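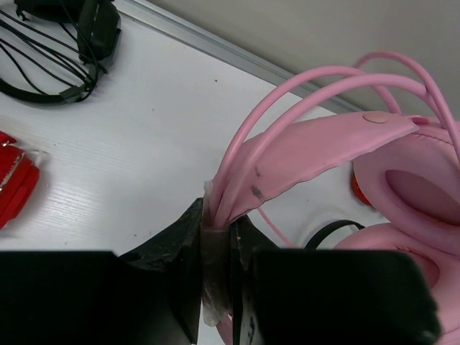 Section 4. Hanging and Filling Your Vernero Heavy Bag

By now you should have the ceiling mount fitted, following Section 3, and left overnight if you used the anchor resin. If you skipped ahead to get to the fun part (we understand, we have all done it), please go back and finish that section before you lift anything. A filled bag pulls much harder on a mount when somebody is hitting it than it does when it hangs still, and a bolt that feels tight by hand can work itself out over a few weeks of body kicks.

The Vernero is sold unfilled by Losbridge and its dealers, so what you have at this point is a long empty shell, a zippered lid, 4 chains, a swivel, and a snap hook. Set aside a whole evening if you are filling it yourself. It always takes longer than people expect, mostly on account of the packing down, and it is a pleasant enough job with the radio on.

Filling the bag

1. Stand the empty shell upright in a corner, so that two walls help hold it while you work. Open the zipper all the way around and fold the lid back.

2. Cut up your filling. Old T-shirts, sheets and towels are all fine. Take off every button, zipper and snap first, and then go through the pile one more time, because there is always a hoodie with a metal eyelet hiding in it. Strips the size of a dish towel pack best.

3. Drop in a layer as deep as your forearm is long, spread it out toward the sides, and tamp it down firmly with the flat end of a fence post or a baseball bat. Work from the outside edge in toward the middle.

4. Keep going, layer by layer, turning the shell a little each time so that you don't always tamp from the same side. Bags that come out with a lean have usually been packed by someone standing in one spot.

5. Stop when the filling is level with the stitched line inside the rim. Press down with both hands and top it up if it sinks. Close the zipper and tuck the pull under its flap.

Caution: Never fill the Vernero with loose sand, gravel or soil. They settle to the bottom and set hard, and your wrists and shins will find that out before you do. If you want more weight, use the sealed Broltberg inserts, placed in the center of the bag with cloth packed on all sides.

Note: Our tester Emese Bakos, who has hung more of these than the rest of us put together, likes to leave a freshly filled bag standing for a couple of days and then add one more layer before it goes up. You don't have to, but she has yet to re-pack one in its first year.
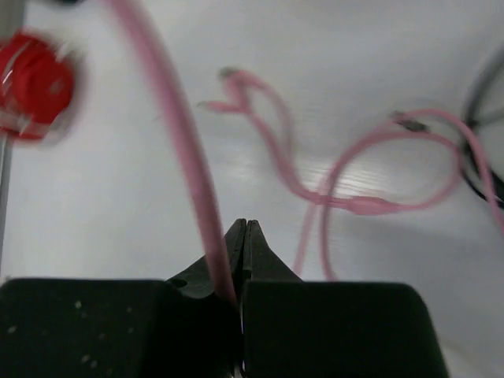
Hanging the bag

This part needs 2 people. Please don't try it alone with a stepladder, however strong you are feeling.

1. Lay the bag on its side beneath the mount and clip the 4 chains to the rings on the rim. See that none of them is twisted, then bring the free ends together on the swivel.

2. Fit the snap hook to the eye of the swivel and check that the gate springs shut on its own.

3. Stand the bag up. One person hugs it around the middle and lifts with the legs while the other guides the hook onto the mount. Lower it slowly and let the chains take the weight a little at a time.

4. Measure from the floor to the printed band on the shell. For most adults 51 inches is a good starting height, and it suits a mix of punches and mid-level kicks. Move up or down one link at a time until your natural straight punch lands on the band.

5. Give the bag a slow push and watch it swing. It should turn freely and come back without clicking. If you hear a click, take the bag down and look over the swivel before you train.

Warning: Keep hands and faces away from the hook while the bag is being raised, and keep children and pets out of the room until it is hanging quietly.

Your first few rounds

Go easy for the first week. New filling is uneven and will have one or two firm spots that need working in, so wear wraps and full-size gloves even for light work, and spread your punches over the whole surface. Turn the bag a quarter turn after each session. If a hollow forms near the top, take the bag down, open the lid, and add more cloth.

Check the chains, hook and mount once a month. Owners who also have the Xie floor anchor should leave it off until the bag has settled, and then follow the steps in Section 5 to attach it.

Section last revised 11/1/22.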